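How to clear and wipe down a white tabletop (and skip most of the advice)

I've read a lot of guides to cleaning a plain white table, and most of them want to sell you something. One had 9 steps and a special cloth. I don't believe in the cloth. I tried the Lunditz spray for most of February and I couldn't tell its side of the table from the side I did with dish soap.

What you need: a bowl of warm water, a few drops of dish soap, two rags. Old T-shirts are fine.

First, take things off the table. Pushing them around while you wipe is how you get a clean ring around a dirty patch. If something is too heavy to carry off, slide it to a far corner and leave it there until the rest is done.

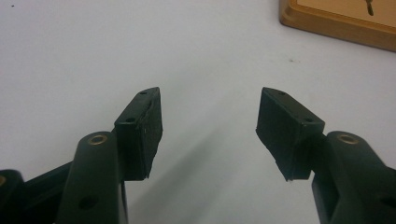
Next, wring the rag out hard. Most people use far too much water, me included until Senthil Mathew watched me do it and asked if I was washing a car. Wipe in long strokes from the back edge toward you, overlapping a little. The guides say circles smear. Maybe they do, but I have never seen a smear that a second pass didn't fix.

Dry with the other rag right away. For marks that stay put, lay the damp rag over them for some 4 minutes and try again before you go near baking soda, which can dull a shiny finish. Test it somewhere hidden first.

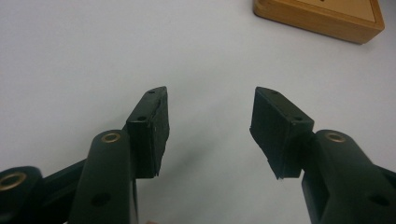
Putting things back is where I disagree with the tidy-home crowd. They say a surface should stay bare, and I doubt anybody who works at a table lives like that. One container is enough, though. A light wooden box in the corner looks fine against the white and leaves the middle open. Two boxes and you've got a shelf — I've done it, and the second one filled up with receipts.

Repeat when it looks dirty. I don't keep a schedule and I wouldn't trust one.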